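Timutance Short Course: Unpaved Lots and Yards
Handout 3. Surface condition and drainage

3.1 Scope
An unpaved lot carries load through the wearing course into the subgrade. The wearing course is gravel bound by fines. Once the fines are lost, stones ravel to the surface and the binder no longer sheds water. The notes below apply to light vehicle parking only. Haul yards are covered in Handout 5.

3.2 Ruts
Measure rut depth with a straightedge laid across the wheel path. Record the deepest reading in each 50 ft section. Ruts under 1 in. are left for the next grading pass. Deeper ruts are scarified to their full depth, reshaped and compacted. Filling a rut with loose stone leaves the soft layer in place, and the rut returns under traffic.

3.3 Crossfall
Target crossfall is 4 percent. Flat areas hold water and soften first, usually between the wheel paths and at the point where vehicles turn in to park. In the Gretimano yard exercise, 71 readings were taken on a grid. Plot these before class and mark every low point with no outlet.

3.4 Edges
Vegetation at the margin traps fines and builds a low berm, so runoff stays on the lot. Cut the berm back to grade. Clear branches, boards and other debris before the grader enters. Material lying in the lot is logged by position on the Zieliński sheet, one line per item.

3.5 Field sketch
Draw the lot from one fixed point. Show parked vehicles, worn tracks, pale or discolored patches, loose stone and the vegetation line. Mark a patch as "water" only after checking it on foot; otherwise write "unconfirmed."
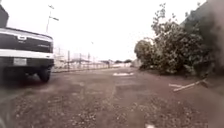

Sketches are drawn in pencil, with the viewpoint and north arrow in the lower corner. Attach the rut table from 3.2 on a separate sheet.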